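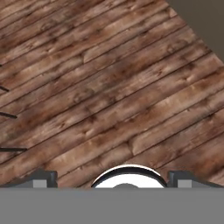

**Unit 3: Moisture and Movement in Timber Floors**

Wood takes up and releases water vapor throughout its service life. Students are expected to understand how this affects the width of a floorboard before attempting the calculation sheet.

### Key terms

- **Moisture content (MC):** the weight of water in a piece of wood, given as a percentage of its oven-dry weight.
- **Fiber saturation point:** the stage at which the cell walls are full but the cell cavities hold no free water. Shrinkage begins below this point.
- **Acclimation:** storing boards in the room where they will be laid until their MC is stable.

### Direction of movement

Movement along the grain is very small and is normally ignored in floor design. Movement across the grain is much larger, and it is greater tangentially than radially. A flat-sawn board will therefore change width more than a quarter-sawn board of the same species.

### Worked calculation

A sample weighs 800 g when taken from the stack. After oven drying to constant weight, it weighs 700 g.

MC = (800 – 700) ÷ 700 × 100 = 14.3%

The divisor is the dry weight. Using the wet weight is the most common error in submitted work – please check this step before handing in the sheet.

### Expansion gaps

A gap must be left wherever the floor meets a wall, column or door frame. Its size depends on the species, the width of the floor and the expected range of humidity. Baseboards should be fixed to the wall only.

### Reading

Manolakis, C., course reader, chapter 3. Questions on the chapter should be brought to the August workshop.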